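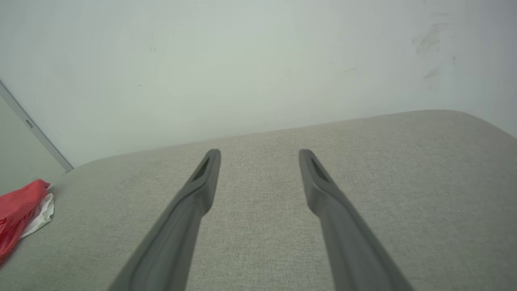
## Week 3: Covering a seat pad, and choosing the cloth

Welcome back, everyone, and thank you for being so patient with the heating last week. Today we leave webbing and springs behind and come to the part most of you signed up for, the top cover. I know a few of you are itching to get the scissors out, but please read this through with a cup of tea first.

### Choosing your cloth

A plain weave is much the kindest thing for a first pad. Stripes and checks show every wobble, and velvet has a pile that must all run the same way (I have got this wrong myself, more than once). A speckled grey or green forgives a great deal – crumbs included. The sample books from Orow and Siu are on the side table, and Yi-chun Leung has kindly lent us her Calitz book too, so do have a good rummage.

### Cutting and fixing

1. Press the cloth and find the straight grain.
2. Lay the pad face down on the wrong side and chalk round it, leaving 9 cm all the way round for turning under.
3. Fix the middle of each side first, then work out towards the corners, smoothing with the flat of your hand as you go.
4. Leave the corners until last. Ease the fullness in little by little, and don't pull hard or you'll get a dent along the edge.

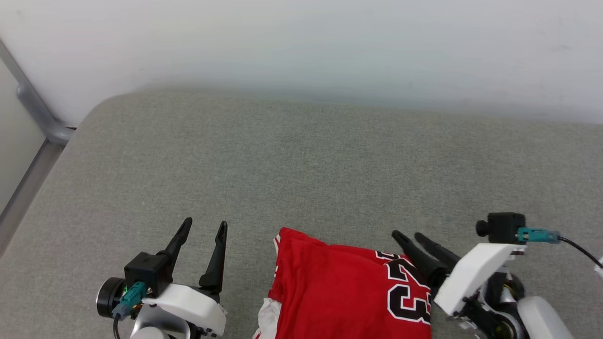
*Fig. 1. Grey woven upholstery with a rounded back edge, against a white wall.*

A rounded edge like this one wants a layer of wadding under the cover, taken just over the curve and trimmed there. If you carry it underneath, the pad will sit proud of its frame and rock about.

### For next time

Please bring your pad, sharp shears and nearly 700 g of wadding if your seat is a deep one. Read the Sukness leaflet on piping as well, at least as far as the bit about bias strips.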